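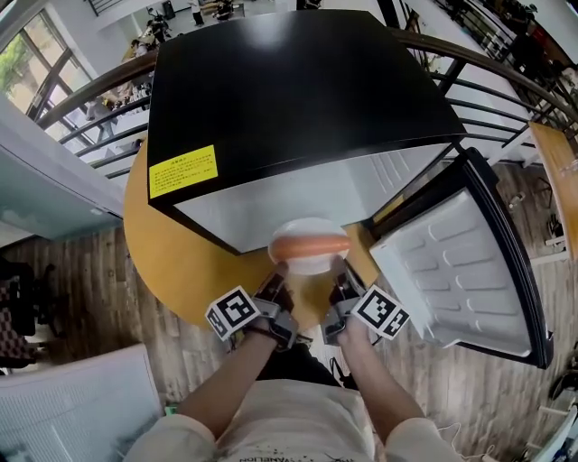 I ran out of my old night balm in March and decided I was done paying department store prices, so when I spotted the Remura Overnight Barrier Cream in the Bunance shop I threw it in my cart without reading a single review. My skin is dry along the cheeks and oily everywhere else, and most rich creams leave me with little bumps on my chin by the end of the week.

Remura Overnight Barrier Cream, 50 ml, $43
Fragrance free. Glass jar with a spatula in the lid.
Also sold in a 118 ml refill pouch.

The texture is thicker than I thought it would be, more like soft butter than a gel. I warm a pea-sized bit between my fingers and press it in after toner - rubbing makes it pill, especially over a vitamin C serum (learned that one in my first week!). It takes up to 20 minutes to sink in, so I put it on before I brush my teeth and not right before my face hits the pillow.

After one jar my cheeks don't feel tight in the morning anymore and foundation goes on a lot smoother. The chin bumps stayed away too, though I skip my T-zone when it's humid out. It did nothing for redness around my nose, and I wasn't really expecting it to.

My friend Brisa Carrillo swears by the Sveinbjörnsson sleeping mask and made me try hers for comparison. Hers smells nicer, but I woke up shiny. I also had a sample of the Dradiveck night cream left over and it stung a little near my eyes, so that's a no from me.

How to use: last step at night, on clean skin. Patch test first if you react to lanolin or shea. Keep the lid closed tight and out of direct sun.

I've already ordered the refill pouch. Wish the spatula were a bit longer, it doesn't reach the bottom of the jar.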